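Credit card and travel account check – Wullwood office
Annual review, May
Checked by: Torben Petersen
Comments added by: Sobia Afridi

Mark each line OK, Fix or N/A. Anything marked Fix needs a comment and initials.

Section 1: Cards on issue

1.1 Every card matched to a current employee – OK
1.2 Signed cardholder agreement on file – Fix
Comment: Agreement for the Barkodlow site card is the old version, with the previous limit. New one sent out for signature. SA
1.3 Cancelled cards cut up and recorded – OK
1.4 Spare card in safe, envelope sealed – OK
1.5 PINs not written down anywhere near the card – Fix
Comment: One found on a sticky note inside a cheque book cover. Removed and PIN changed the same afternoon. TP

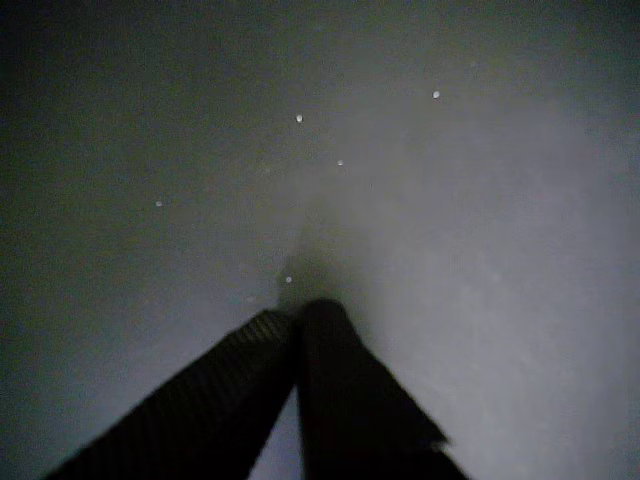

1.6 Limits match the approved list – OK
Comment: Purchasing card is at $1,000 per transaction. Leave as is until the supplier accounts are sorted. SA

Section 2: Statements and charges

2.1 Statements reconciled within 14 days – Fix
Comment: March was late. Receipts from the Chauhan visit came in after the cut-off.
2.2 Receipt attached for each charge over $80 – Fix
Comment: Two missing, one for fuel and one for parking. Statutory declaration form is fine for the parking. Fuel receipt can be reprinted by the servo if you give them the time of sale.
2.3 No personal spending – OK
2.4 Foreign transaction fees coded separately – OK
2.5 Recurring charges reviewed – Fix
Comment: Skorer subscription is $519 a year and is still on Torben's card. Move it to the office card before it renews. SA
2.6 Interest or late fees in the period – OK, none
2.7 Disputed charges followed up – OK
Comment: Double hotel charge was credited back. Bank's letter is in the folder.

Section 3: Points and travel

3.1 Points balance agrees with the statement – Fix
Comment: Statement shows 3,043 points more than our sheet. Looks like the bonus for the flights was never entered. I'll correct the sheet once the next statement is in – please don't change it before then. TP
3.2 Points credited to the business account and not to a personal one – OK
3.3 Expiry dates noted in the calendar – OK
3.4 Annual fee still worth paying – see comment
Comment: Only just. We used the lounge passes once and the travel insurance not at all. Ask the bank about the card without rewards and compare the fees.
3.5 Travel insurance conditions read by whoever books – Fix
Comment: The whole fare has to go on the card for cover to apply. Paying part with points may change that. Check the policy wording before the next booking. SA 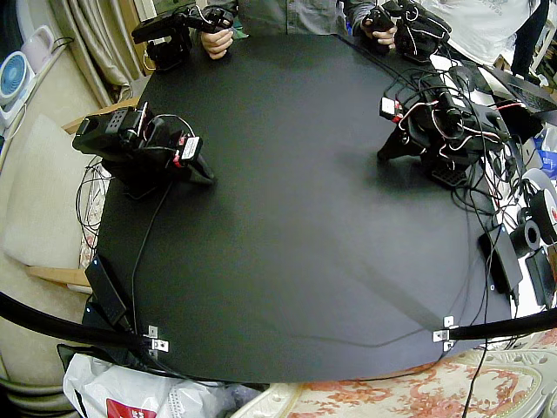
3.6 Frequent flyer numbers current for all travellers – OK

Section 4: Security

4.1 Transaction alerts switched on – OK
4.2 Online banking users reviewed – Fix
Comment: One login still active for a person who left. Removed during the check. TP
4.3 Card numbers not stored in email or spreadsheets – OK
4.4 Lost card phone number on the noticeboard – OK

Items still open: 1.2, 2.2, 2.5, 3.1, 3.5
Return completed copy to Sobia Afridi and keep the original in the front of the statements folder.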